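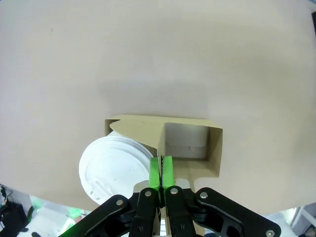
Cardboard cup carrier and a white cup lid

Hi, I'm Nima Karimi, and I'm looking for people who carry drinks! If you've ever done a coffee run for your office with a cardboard carrier in one hand and your keys in your teeth, please keep reading.

I run Pakzad, a tiny packaging studio, and we're working on a new takeout carrier called the Jorar. It folds flat, it's plain brown kraft board, and it needs to survive real life. I've been folding and refolding versions of it for months now and I've lost all perspective – I know exactly where to put my fingers, so of course it works for me. I need hands that haven't met it before.

We're signing up 20 people for one session each in March. Sessions are on Thursday, either at 8 in the morning or 7 in the evening, and last an hour and a half with a break in the middle (snacks included, and yes, coffee). You'll put a few carriers together from flat, load them with cups and small boxes, carry them down the hall and up one flight of stairs, then unload everything onto a table. After that we sit down and you tell me what annoyed you. Please be picky! Last time a woman spent ten minutes on how the divider dug into her knuckles and it was the most useful part of the whole day.

I'd love a mix of people. Baristas and delivery drivers are very welcome, and so are parents who only ever carry one hot chocolate and one muffin. Left-handed folks, I'm short on you, so get in touch. If you have arthritis or a weak grip and you're comfortable with the stairs, I'd really like to hear from you too. We can also skip the stairs, just mention it in your message. You need to be 18 or older.

The cups are filled with lukewarm water, so wear something you don't mind getting splashed. Lids are the usual snap-on plastic kind with a sip opening. If you have long nails, leave them on, I want to see how the flaps do with them.

Pay is a gift card for the Skodolent bakery downstairs plus your bus fare or parking. I know it's not a fortune, but their cardamom buns are huge.

To sign up, drop a note at the Pakzad front desk or use the contact form on this site. Tell me which time you'd like, which hand you write with, and how often you carry drinks for other people – "almost never" is a perfectly good answer. Friends can come together, but I'll put you at separate tables so you don't copy each other's folding.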